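Macarena Sosa Announces New Album "Derkholm" for May

April 3, 2022
By Linnea Haugland

Search this site Enter keyword Go

Singer-songwriter Macarena Sosa will release her second full-length album, "Derkholm," in May. The news came through her newsletter, together with the lead single, "Rarberg," which is out now on streaming services. The album has 9 songs and will be sold as a download, on CD and on vinyl.

Sosa has been quiet since her first album, "Blomqvist." That record was mostly voice and acoustic guitar, and it found its listeners slowly, largely through the closing song, "Winter Coat." She played a handful of small shows after it came out and then stopped posting for a long stretch. In the newsletter she writes that she spent the time learning to play piano properly and throwing out songs.

"I had 18 songs finished and I cut half of them," she writes. "Some of the ones I cut were good. They just belonged to a different record." 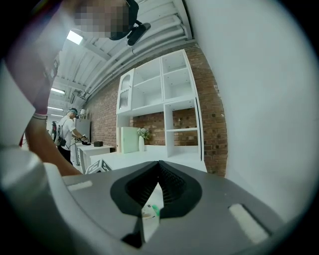
What the single sounds like

"Rarberg" is faster than anything on the first album. It opens with a drum machine and a two-note bass line, and the guitar does not come in until the second verse. The chorus is only four words long – "leave the porch light" – and she sings it over and over while the backing vocals change behind her. It runs a little under three minutes.

The lyrics are about driving to a town where you used to live and finding that you no longer know the way. Sosa says the name in the title is a street sign she misread as a child. She kept the misspelling because she liked how it sang. There is a lyric video with the words in plain type, and a full music video is planned for later.

Fans who liked the quiet side of "Blomqvist" should still find something here. The B-side, "Kitchen Radio," is a slow waltz with piano and one voice, recorded in a single take. It is only on the download version of the single, so streaming listeners will have to wait for the album, where it sits as the fifth track.

The record is coming out on Titness, the small label that also put out her debut. Sosa produced most of it herself.
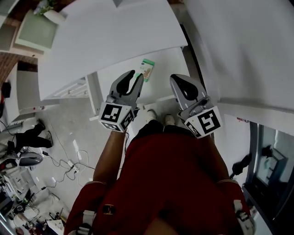
Red shirt, white shoes.

Vinyl copies are limited to 2482, all numbered by hand. Sosa explains the odd figure in the newsletter: it is the house number of the place where she wrote the first song for the album. Preorders on the label's store come with a printed lyric booklet and a postcard. The CD has the same booklet in a smaller size. Each customer can order up to 2 copies of the vinyl.

The full track list has not been published yet. So far the confirmed songs are "Rarberg," "Kitchen Radio," "Salt Road" and the title track, which closes the album and is said to be more than seven minutes long. "Salt Road" may be familiar to people who saw her live, as she used to play it as an encore with different words.

No tour has been announced. Sosa writes that she would like to play the album from start to finish with a full band – bass, drums, keyboards and a second singer – but that dates depend on who is free over the summer. Newsletter subscribers will get first access to tickets if shows are added.

Comments

paperlantern
So happy she kept Salt Road! I have a terrible phone recording of it that I still listen to. Hope she didn't change the bridge.

Dougie_M
Drum machine took me a few plays but I'm on board now. The chorus has been stuck in my head all morning.

hollis77
Does anyone know if the label ships to Canada? Checkout won't take my postal code.

paperlantern
@hollis77 It worked for me when I left out the space in the middle.

hollis77
@paperlantern Got it, thanks. Ordered the vinyl.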